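Reviews > Money > Tax and Bookkeeping

Software Services Guides Forum Sign in

Cladance receipt and tax organizer, desktop version

I bought Cladance because my old method was a shoebox and a spreadsheet, and the spreadsheet stopped matching the shoebox sometime in the spring. I have a small sole proprietorship and one rental unit. I do my own federal return and pay a preparer to look it over.

Cladance doesn't file anything. It sorts receipts and bank lines into categories that match Schedule C and Schedule E, and then prints a summary you can type from or hand to whoever does your taxes. If you want something that files, stop reading and look at the software page.

Setup took one evening. You import a bank file, tell it which account is business and which is personal, and it makes a first guess at every line. The guesses were good on utilities, phone and insurance. They were poor on hardware stores. It put repairs for the rental under business supplies every time until I made a rule for the store name, and after that it put my own business supplies under rental repairs. You can split one store between two schedules, but the setting is under Accounts, where I wouldn't have looked. I found it in the manual.

Scanning is fine. Flat receipts read correctly. Faded gas station receipts did not, and I typed those in by hand. Mileage is a plain table with date, start, end and purpose. I liked that better than the phone trackers, which drain the battery and log every trip to the grocery store.

The basic plan stops at 3000 transactions a year. I won't come close, but a shop with card sales would, and the price of the next plan is not on the order page. You have to write and ask.

Support gets a mixed grade from me. I wrote to them with 2 questions. The one on depreciation came back the next morning with a clear answer and the screen to use. The one on the import error came back after a week with a link to an article I had already read. The error was a comma in a payee name. I took it out and the file went through.

The printed summary is the best part. It runs to three pages for me, with the backup listed behind it by category. My preparer went through it without calling me once, and last year she called me plenty.

I'd buy it again at the basic price. I would not pay for the "audit folder" add-on, as it's a zip file of scans you already have.

Rating: 3 out of 5

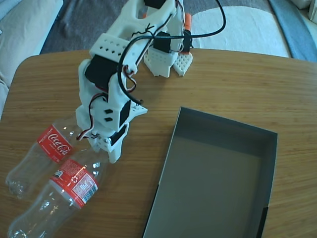 Idris Beddoe
Contributing reviewer, Tax and Bookkeeping

Posted 10th November. Idris paid full price for the software in this review.

Comments

lenon_r: Does it handle a home office? I use the simplified method and most of these programs push you into the long one.

Idris Beddoe: Yes, both. Pick it under Profile before you import.

Celtotach: Had the same comma problem. Also watch for ampersands.

MarthaK: I asked for the price of the bigger plan and I'm still waiting.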